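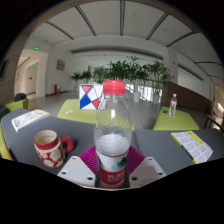
Household Economics 208
Handout 9: What people pay for when they could pay nothing
Instructor: Natanael Brito

Reading for this week: the Pacheco chapter on convenience, all of it, including the tables. I know what you do with tables.

Start with the puzzle. Tap water in Setanstead costs so little that the utility bills for it in units most residents can't picture. Bottled water in the same town costs 900 times as much per gallon at the train station kiosk. Both are wet. The old textbooks call this a failure of information and move on to wheat.

Tell people the price gap and very few of them change what they buy. I have told this class the price gap every November for years and I can see your desks.

Four explanations, in the order the chapter gives them.

1. Portability. You are paying for a container and a cap, and the water comes along for the ride. This explains the train station. It does not explain the cases of bottles stacked in kitchens a few feet from a faucet.

2. Trust. Skondach had a boil notice that lasted 12 days. Bottled sales went up, as you would expect, and then stayed up long after the notice ended. Fear is quick to arrive and slow to pack. Note the term "ratchet effect" – it will be on the final.

3. Taste. People say they can tell. In the Sendar tasting (table 3) they mostly could not, though chilling the tap water did wonders for its reputation. Careful here: failing to name the brand is a different thing from having no preference. Half of last year's papers mixed these up.

4. Signaling. A heavy glass bottle on a restaurant table says something about the evening. The plain plastic kind says you were thirsty. Pacheco gives this one eleven pages, which is too many.

Terms to know: unit price, search cost, ratchet effect, bundled good, willingness to pay. "Bundled good" is the one people lose points on. Define it before you use it.

For discussion section
Pick one thing you bought this week that you could have had for free or close to it. Work out the unit price of both versions. Then write one page on which explanation fits best, and one paragraph on why the others don't. Coffee is banned as a topic. I have read enough about coffee.

Problem set is due in the box outside my office, stapled. Folding the corner over is not stapling.

Handout last revised July 10, 2022. Table 3 had two columns swapped in the earlier version, so throw that one out.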